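Last changed on Thursday, August 13, 2026. The prices in the old version from October are no longer valid.

# Leather sofas and chairs: questions we receive often

We are Skirex, a small workshop for the cleaning, colouring and repair of leather furniture. Žofie Koubek answers the letters and Anselmo Llanos does most of the work on the leather. Please read this page before you write to us, and if your question is missing, write anyway.

## Before you clean

### How do I know which kind of leather I have?

Put one drop of clean water on a place which is not seen, for example low on the back side. Wait one minute. If the drop stays on top like on a plate, the leather has a protective layer of colour, and most of the advice on this page is for you. If the drop goes in and makes a dark spot, the leather is open (people call it aniline) and you should be much more careful. The spot normally goes away when it dries.

There is also a third kind, which feels like a soft brush when you move your hand over it. This is suede or nubuck. Do not use any cream on it.

### Is my sofa real leather or an imitation?

Look under the seat or inside the zip of a cushion, if there is a zip. Real leather has fibres on the back side and the imitation has a woven or knitted cloth. The smell is not a good proof, as some imitations are sold with the smell of leather added. Many sofas are mixed: leather on the places where you sit and lean, imitation on the sides and the back. It is legal to sell them so, but the seller should tell you.

When the top layer comes off in small thin pieces like old paint, it is nearly always an imitation or a "bonded" leather. We cannot repair this. We are asked it every week and the answer is still no.

### What do you need to know for a price?

The number of seats, the number of loose cushions, the colour, the age if you know it, and what is wrong. Send one view of the whole piece and one of the damage from near, in daylight if possible. For a normal two-seater, with two seat cushions and two back cushions, the cleaning at your home costs 200 euros. The first visit is 40 euros and we take it off the bill if you order the work.

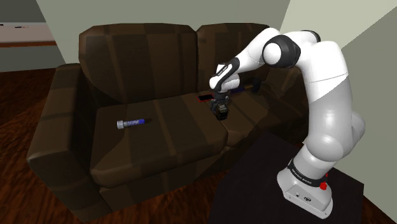

## Cleaning and feeding

### How often must I clean it?

Dust every week with a dry, soft cloth. Clean with a leather cleaner two times in a year, in spring and in autumn. If you have children or a dog, clean the arms and the head places more often. Fat from hair and hands is what destroys the colour layer first, and you do not see it until the surface becomes sticky.

### Can I use soap, baby wipes, olive oil or milk?

No to all four. We know that your grandmother used milk. The leather of her time was finished in another way, and also it maybe smelled.

Baby wipes make the most damage of all the things we see. One wipe does nothing bad. After one year of wipes the colour is thin on the front of the seats and the customer believes that the leather was of poor quality.

### What should I use, then?

We use the Terov cleaner and the Terov cream in our own work, and we sell both. You do not have to buy them from us. Any water-based cleaner which is made for coloured leather is fine. Work like this:

1. Vacuum the joints with the soft brush, without pressing.
2. Put the cleaner on a sponge and squeeze it until you have foam.
3. Clean one cushion at a time, from seam to seam. Do not stop in the middle of a panel.
4. Take the foam off with a damp white cloth.
5. Let it dry by itself until the next day.
6. Put on a thin layer of cream, and after one hour wipe away what is left.

Too much cream is a more common mistake than too little. If your trousers stick to the seat the next morning, you used too much.

### Somebody wrote on the seat with a pen. What now?

Call us on the same day, or the next morning. Do not try hair spray, alcohol or toothpaste. Fresh ink on coloured leather can often be taken off, but after some days the ink goes into the layer and then we can only colour over it. The same is true for the blue colour of new jeans on light leather. On dark brown and black you will probably never see it.

### And red wine, coffee, candle wax?

Wine and coffee: press a dry cloth on it, do not rub, then use a damp cloth on the whole panel. Wax: let it become hard and lift it with your fingernail or a plastic card. Never put it under a hot iron with paper, like one does with a tablecloth.

## Colour, light and the room

### Why has my brown sofa become lighter on one side?

It is the sun. Even a window on the north side can change leather in several years, only slower. Turn the loose cushions when you clean, and if your cushions are fixed, move the whole sofa to the other wall for some months if the room permits it. Cream with a light filter helps a little. A curtain helps more.

### Can you make the colour exactly as before?

Very near, yes. Exactly, no. We mix the colour by eye beside the leather, and we try it first in a hidden place. Dark browns are more difficult than people think, as there is red, green or yellow inside of them, and a chocolate brown and an espresso brown can look the same under the evening lamp and quite different at noon. In our book the most asked brown has the number 978. Even with the number we mix again each time.

If you have the paper from the shop with the name of the colour, please keep it, but do not expect very much from it. Makers change the colour and keep the name.

### How far from the radiator should it stand?

One long step at the least. The same for a stove. For floor heating we have no rule, but a sofa on legs suffers less than a sofa which sits directly on the floor.

### Does leather colour the wall, or the wall the leather?

Both are possible. New dark leather can leave a mark on a light wall when it rubs, and fresh wall paint can stick to leather. After painting, wait two weeks before you push the sofa back, and leave some space so that air can go behind it. With a matt paint you will see each touch, with a washable paint you can clean it.

### Which wall colour goes with a brown sofa?

This is not our trade, but people ask it so often when we are in the house that we wrote down what we have seen. Pale grey-green and warm white are easy. Cold white makes an old brown look tired. Brown with brown can be very pleasant if the wall is plain and clearly lighter than the leather, and if you have good light in the evening. Paint a big piece of cardboard first and look at it at different hours, also behind the lamp, where the shadows fall much darker than you expect on a warm brown. 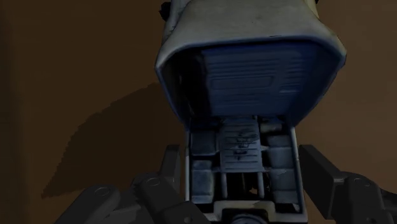 Aicha El Sherbiny wrote to us that she does not agree with our advice on brown with brown. She tried it in a small room with low ceiling, and in winter the sofa "simply disappeared after four in the afternoon". She finally painted only the long wall in a sand colour and left the others in warm white, and with this she is content. She also asks us to say that the cardboard should stand upright against the wall and not lie on the floor, because the colour looks different so. She is right and we thank her.

## Repairs

### My cat has scratched the arm. Is it the end?

Mostly not. Light scratches disappear under cream or a little colour. Deep ones we fill, sand and colour, and you will find the place if you know where to look. If there is a real hole, we glue a piece of linen under it first. A whole new panel is the last choice and the most expensive, and then the new panel is also a bit more even than its neighbours for the first years.

### The seat has become flat. Is this the leather?

No, it is the foam. The leather has only followed it, and this is why you see the waves. We can change the foam through the zip or, if there is none, by opening the bottom seam. We order the foam from Younis in three hardnesses. Most people choose too hard. Sit on the samples for more than one minute, please.

### Is it worth to repair an old sofa?

It depends on the frame. Lift one front corner by the height of a hand. If the other front leg comes up soon too, the frame is good. If the sofa bends or makes a noise, ask us to look before you spend money on the leather. For a sofa which cost 4000 euros when it was new, a repair is nearly always sensible. For a cheap one, we will tell you the truth on the first visit, and you pay only the visit.

### Do you take the sofa away with you?

For cleaning and small repairs no, we work at your home. For foam and new panels yes, and it stays in our workshop in Ferkach for two to three weeks. Please measure your door and the turn of the staircase before we come. Take off the feet if they can be unscrewed, and put the screws in a bag with your name.

### Can I do the colouring by myself?

For a chair or a stool, why not. Buy a small set, clean very well, and use a sponge with thin layers. For a complete sofa we do not recommend it. If you have already begun and it looks bad, do not put on more layers. Send us a message with what product you used, also when it is embarrassing. Removing the unknown paint takes the most time and we must charge it by the hour.

### Do you give a guarantee?

Two years on colour and seams in normal use. The guarantee does not cover sun, animals and baby wipes. Keep the bill, and write the name of the cream you use on the back of it.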